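Amonero Referee Headset, four-person set

Every maker of referee radios says its headset will cut down on bad calls. We sell them and we have our doubts. A radio lets the assistant on the far side tell the center ref what she saw. If she was looking the wrong way, he now hears the wrong thing faster.

With that said, the Amonero is the set we would buy for a soccer league. The maker claims a range of 700 yards. We got 315 with a brick clubhouse in the way, and no field we know of is longer than that. Battery life is given as 13 hours. We have never had a match day long enough to check.

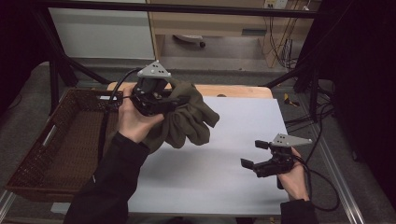
The Podine set costs less and sounds fine until the wind picks up. Qudah makes a lighter earpiece, but it falls out when you sprint, and we stopped stocking it in March.

The box also promises "tamper-proof" match recording. We would not lean on that in a hearing. Files save to a plain memory card, and anyone with a laptop can delete them. The Somero recorder is sold separately and locks each file – ask for the manual before you pay for it.

Returns are accepted for 90 days if the ear tips are unopened. Spare tips and clips ship with every set.

Questions about league orders go to Hortensia Llanos at the sales desk.

Prices checked 23 May 2025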